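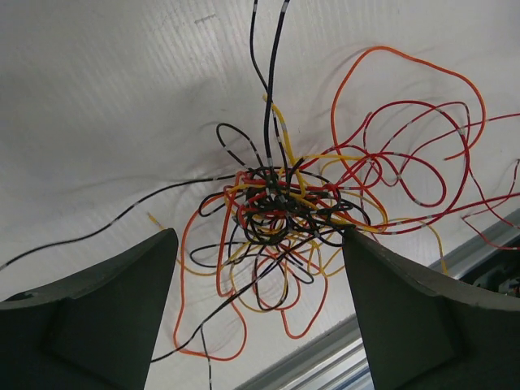 Figure 1. Wires with black, yellow, orange and red insulation.

Win Probability During the Second Innings of Twenty-Over Club Matches

Final project report, Applied Statistics, Mascombe

1. Purpose

The project set out to estimate the probability that the team batting second wins a twenty-over club cricket match, given the state of the match at the end of any completed over. Published models of this kind are fitted to professional matches. Club matches differ in several ways that affect a chase: boundaries are shorter on some grounds, batting orders are weaker below number six, and fielding sides often have only four or five regular bowlers. A model fitted to professional data was therefore not assumed to carry over.

The question was kept narrow. The model does not predict first-innings totals, individual scores or the result of the toss. It takes the target as given.

2. Data

Scorecards were obtained from the Tultel League, which has 14 clubs and stores over-by-over records for its first division. After cleaning, 688 completed matches were available. A match was removed if any of the following applied:

- the target was revised for rain
- the match was tied
- the over-by-over record did not sum to the published total and the difference could not be resolved from the paper scorebook
- either side started with fewer than eleven players

The third rule took the most time. The usual cause was a penalty run or a bye entered against the wrong over. Ramesh Kashyap, who keeps the league's records, supplied scans of the scorebooks for the affected matches. Where the book and the online record disagreed, the book was used.

One club, Dorby, changed grounds partway through the period covered. Its home matches before and after the move were treated as two separate grounds. This matters because the old ground had one very short square boundary and the new one does not.

Each match contributed one row per completed over of the second innings. Rows from the same match are not independent, and this was taken into account when the intervals in Section 5 were calculated.

3. Variables

The following were recorded at the end of each over:

Runs required. The target minus the current score.
Balls remaining. Legal deliveries only.
Wickets in hand. A retired hurt batter who did not return was counted as a wicket lost from the point of retirement.
Ground factor. The mean first-innings total on the ground divided by the league mean, calculated from the training matches only.
Bowling left. The number of overs still available from the three bowlers with the lowest economy rates in the fielding side's previous matches.

Bowling left was suggested by Chia-hao Chang during the planning stage. It required a bowling history for every player, and in the first matches of the first season no such history existed. The league mean was substituted in those cases.

Required run rate was not entered separately. It is a function of the first two variables, and including it made the coefficients unstable.

4. Method

Three models were compared.

Model A is a baseline. It predicts a win for the chasing side whenever the required rate is below the mean scoring rate for the ground, and a loss otherwise.

Model B is a logistic regression on runs required, balls remaining and wickets in hand, with an interaction between the last two. The interaction is needed because a wicket in hand is worth little with one over to go and a great deal with ten.

Model C is Model B with ground factor and bowling left added.

The last 200 matches in date order were held out for testing. The remaining 488 were used for fitting. A random split was tried first and then dropped. It allowed matches from the same weekend to fall on both sides of the split, and pitch conditions on one weekend tend to be similar across neighboring grounds.

All three models were evaluated at the end of the tenth over. Models B and C were also checked for calibration at the end of the sixth and fifteenth overs. Matches already decided by the over in question were left out of that check.
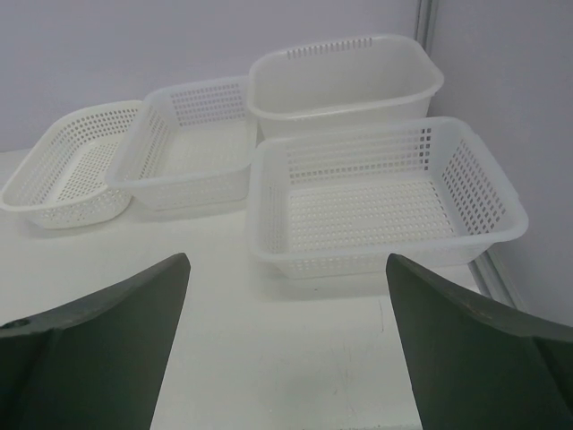 Figure 2. White plastic baskets on a white tabletop.

5. Results

At the end of the tenth over, Model A named the correct winner in 129 of the held-out matches. Model B named it in 151 and Model C in 154. For B and C, the side given more than an even chance was taken as the predicted winner.

The gap between A and B is large enough to be of practical use. The gap between B and C is not. Intervals were obtained by resampling whole matches 3,000 times, and the interval for the difference between B and C included zero. The ground factor had the expected sign and a small effect. Bowling left had almost no effect on its own, and its sign changed in a noticeable share of the resamples.

Calibration was acceptable for Model B at the tenth and fifteenth overs. At the sixth over the model was overconfident. Chasing sides given a high chance of winning at that point won less often than predicted, and the error was concentrated in matches where no wicket had fallen. A likely explanation is the fielding restriction, which ends after the sixth over. A side that has scored quickly with the field in may slow down once the field goes back, and Model B has no term for this.

Adding an indicator for the first six overs reduced the error but did not remove it. The indicator was not kept in the final version, as it was chosen after looking at the test matches.

6. Worked case

The semifinal between Dorby and Mondal shows how the model behaves. Dorby batted second. At the end of the tenth over they were behind the required rate with eight wickets in hand, and Model B put them slightly above even. Model A predicted a loss. Two wickets fell in the twelfth over and the estimate dropped sharply, although the required rate had barely changed. Dinesh Karunaratne then batted through to the end and Dorby won with one ball left.

The case should not be read as evidence that Model B is better than Model A. It was selected because the required rate and the wickets in hand pointed in different directions, so the effect of each could be followed over by over.

7. Limitations

The model treats all batters as equal. Losing an opener who has faced forty balls counts the same as losing the number nine. Batting averages were available but were judged too noisy, as many players appear in only a few matches each season.

The toss was ignored. Late starts on Friday evenings may favor the fielding side as the light goes, but start times were not recorded consistently.

Results apply to one league. Damian Bachmann has offered scorecards from a second league for a follow-up, and these had not been received when the report was submitted in April.

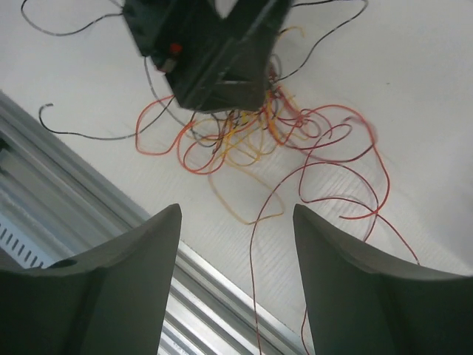
Photo: Lakmal Wickramasinghe

8. Notes on reproduction

The cleaned data are stored as one text file per season, with a separate file listing every excluded match and the rule that excluded it. Ground codes follow the league's own list, except for the two Dorby codes, which end in 1 and 2. Player names were replaced by numbers before fitting. The resampling step uses a fixed seed given in the first line of the script, and the fitted coefficients for Models B and C are in the table at the end of the appendix. Overs are numbered from one throughout. The league's export numbers them from zero, and the conversion is done when the file is read.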